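Section 3. Putting the Trisholm play kitchen together and getting it ready for the room

Read the whole section once before you start. Two people if you have them. Plan on most of a morning.

3.1 Before you open the box

1. Pick the spot. Flat floor, back to a wall, away from radiators and the door swing. Once it's together it's a pain to move.
2. Lay a blanket down. The finish on the side panels scratches if you look at it wrong.
3. Open the box from the end with the part number on it (783). Other end is where the small door sits, and a box knife will go straight into it.
4. Check parts against the sheet. Hardware bag is taped inside the sink panel, easy to miss. If anything is short, write to Dorin Stanciu in parts and give the number off the sheet, 1239 or whatever yours says. Don't swap in hardware store screws, the threads are close but not the same.

Caution: small parts. Keep kids out of the room until the hardware is all in or back in the bag.

3.2 Base and sides

1. Left side panel flat on the blanket, holes up. Left is the one with the towel hook holes.
2. Dowels in by hand. Snug is fine. No glue yet.
3. Stand the base shelf onto the dowels. Finished edge faces front. Everyone gets this wrong once.
4. Right side panel on top, press down evenly, then flip the whole thing upright. This is where the second person comes in.
5. Long screws, bottom holes first. Leave all of them half a turn loose until the back is on.

Note: if the back panel wont slide down the groove, the screws are too tight. Back them off and try again before you force it.

6. Back panel in. Now tighten everything, bottom to top.

3.3 Counter, sink and stove

1. Set the counter on the frame without screws. Check that it sits flat at all four corners. Rocking usually means a dowel that isn't seated.
2. Drop the sink in from above. Clips go on underneath, one front, one back.
3. Stove panel next. It sits down in the cutout, with the raised border standing a little proud of the counter. Push on the corners, never the middle.
4. Faucet last. Hand tight only. The plastic nut strips and then you are waiting on parts.
5. Counter screws from below, short ones. The long ones will come out through the top. Check the length against the sheet, then check again.

Caution: the older Bronum counter looks the same but the cutout is a bit smaller. Do not sand it to fit. Ask for the adapter border.

3.4 Doors and knobs

1. Hinges to doors first, then doors to frame.
2. Hang each door with the top screw only, close it, look at the gap, then add the bottom one.
3. Adjust with the slotted screw. Quarter turns.
4. Knobs push on. If one spins loose, wrap the post with a single turn of tape and push it on again.
5. Open and close each door 5 times. Listen for rubbing. Fix now, not after it's against the wall.

3.5 Fix it to the wall

Not optional. Kids climb.

1. Bracket to the back rail of the kitchen.
2. Mark the wall, move the kitchen out, drill.
3. Use the anchor that suits your wall. The ones in the bag are for drywall. For brick or block buy your own.
4. Move the kitchen back, screw the strap on, pull hard on the counter. No movement at all. If it moves, start over with a new hole.

Note: rented rooms, ask before drilling. If the answer is no, the Koutsoukos floor plate does the same job but takes up more room at the front.

3.6 Pots and small stuff

Play food and plastic dishes come in the Aven set, sold separately. Plenty of rooms use real pots instead, small ones. Fine with us, a few things to check:

1. No glass, no glass lids.
2. Handles tight. Run a thumb around every rim, feel for burrs.
3. Nothing so heavy you'd mind it landing on a toe.
4. Keep the nonstick ones out. The coating flakes once metal spoons get at it.
5. Three pots is enough. More than that and they live on the floor.

3.7 Cleaning

Weekly, more in cold season.

1. Everything off the counter and out of the sink.
2. Damp cloth, drop of dish soap, wipe the counter and doors. Wring the cloth out well. Water in the panel seams makes them swell and there's no fixing that.
3. Stove panel gets the same cloth. Dry brush for crumbs along the border.
4. Pots and dishes: warm water at the real sink, soft sponge, inside then outside. Don't use steel wool, it leaves scratches that hold dirt.
5. Dry with a towel before they go back. Puting them away damp leaves rings on the shelf.
6. Sponges get tossed when they smell or start to shed.

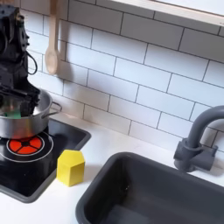
7. Once the doors are dry, check the hinge screws and pull on the wall strap. Full retighten every September, or after any move.

Loose parts go in the hardware bag, bag gets taped back inside the sink panel. Section 4 covers spare doors and the shelf add-on.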